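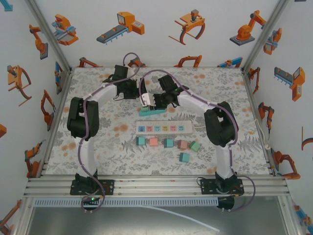

Dralletti family papers go to Wendov archive

7/19/21

WENDOV - Letters, ship tickets and a hand-drawn family tree belonging to the Dralletti family have been given to the town archive, where readers can ask for them starting this week.

The gift fills 18 boxes. Most of it covers the years after the first Dralletti brothers came over and opened a stone yard on Clado Street. Older stuff too. A baptism record, a school prize, and a long run of letters home that somehow made it back across the ocean, probably with a sister who came later.

The archive has put the total at 3,291 pages. Sorting began in January and is not quite done. The business ledgers are still in order of arrival, so anyone looking for a particular job or customer should expect a slow afternoon.

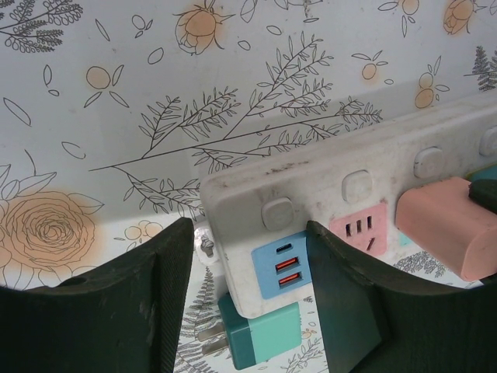

Two of the letters are already getting attention from local history people. Both were written the winter the yard burned, and both name the Frimpong house as the place the family slept until spring. That house was long thought to have been empty at the time. The town's printed history says so, and teh walking tour still repeats it.

The older brother carved the lettering over the library door and a good many of the headstones in the east cemetery. His pay for the library work is in the ledgers: $100, in 2 payments, the second one late. There is a short, cross note about it in the margin, in Italian.

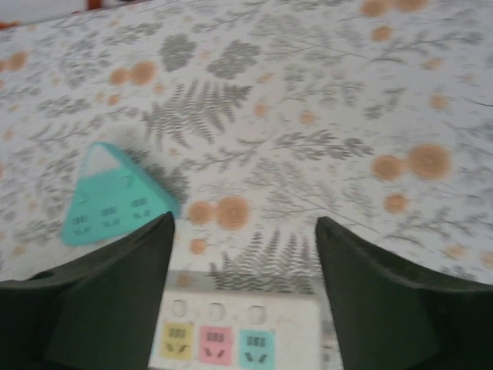 Stavros Milošević said the family tree should be read with care. He has compared it with the parish register and found that one of the daughters is listed under her married name as if she were a cousin, "which threw me off for a whole winter." Several birth years don't match either, he said, and he would trust the register over the tree.

The reading room asks for a call ahead. Pencils only, no bags at the tables. Copies can be ordered at the desk but the ledgers are to fragile for the copier and will have to be read on site.

Anyone with Dralletti photographs, espescially of the yard before the fire, can bring them to the desk to be scanned and take them home the same day.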